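# Robots on a Saturday

Sat 3 February - up early for the open day at Hurkmont, which I'd been going on about since before Christmas.
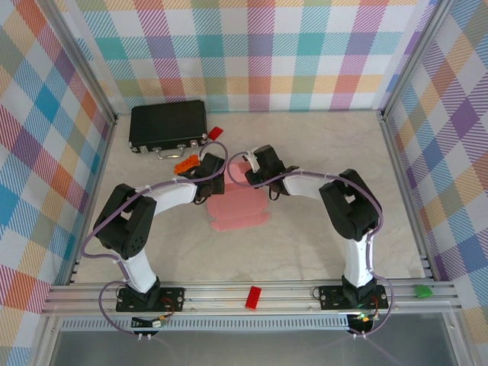
*The two arms at their table, with the pink sheet lying flat between them.*

My favourite bench by miles! Beverley Sheehan was running it and she let me stand there asking daft questions for ages (sorry to the family behind me). I'd expected something huge and orange behind a cage, and got a tabletop with plaid fabric walls that my gran would have loved. There's a black briefcase at the back too, and an orange toy brick by the left gripper.

She told me each arm takes its cue from a person, and that folding is much harder to teach than picking up bricks. I can believe it - I can't fold a fitted sheet with two hands and a lifetime of practice.

Tea was 3 quid, the parking was dreadful, and the 506 bus goes right past the gate, so I'll be on that when they open up again in May.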